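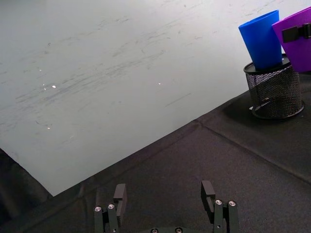
Budget season again, so settle in with a cup of something, I've been promising a few of you this thread for ages. How we went about pricing a second bench setup at Turnby, what I'd put on the list sooner, and where the money went last time when we weren't looking.

The arms themselves are the easy bit, funnily enough. You get a quote, you go a bit pale, you get another quote. We had one from Rieger and one from Dungate, and they came out so close that delivery time settled it. Dungate could do 19 working days and Rieger wanted a whole season!

What I'd got badly wrong the first time was grippers. I budgeted for one per arm and no spares, bless me. Fingertip pads are a consumable, please treat them like printer ink. This year there's a line for 3 full sets and I slept better the night I typed it in.
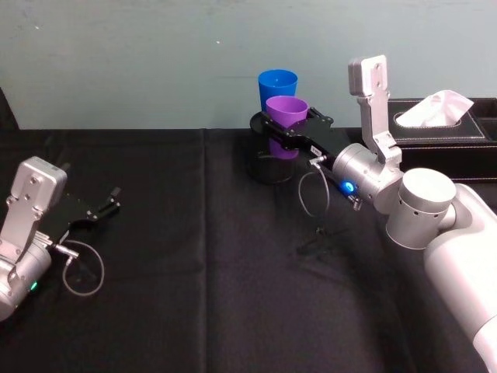 Cables next. If you're going for two arms over one table, think about where the slack will go before you order lengths. Too short and the wrist tugs at the connector, too long and you've a great loop lying on the cloth. I've put down two lengths of each, and we'll send back whichever we don't open.

And the cloth! I know it sounds silly to have a tablecloth in an equipment budget, but a plain black one is lovely to work over and it does crease, so get two and borrow an iron. Ours were cheap as chips, and the cups and holders for pick and place work came to £62 all in. Cheapest line on the sheet and we use it every single day.

(Somebody is bound to ask why plastic cups. They're light, they come in good strong colours, and if one gets squashed you haven't lost anything you'd cry over. Buy more than you want of each colour, shops do stop selling them.)

Service contract: I went round and round on this one. Cledach offered us cover that included a yearly visit, and I very nearly said no to save the money. Then I added up what we'd spent on postage alone sending one wrist joint away, and said yes please.

Last thing, leave yourself a pot for bits. Mine is £100 a month and it goes on screws, sticky labels, tape and the odd extension lead. Finance did query it, so I sent them the receipts from last year and they've been very quiet.

Happy to share the blank spreadsheet if it's any use, just reply and I'll dig it out after tea.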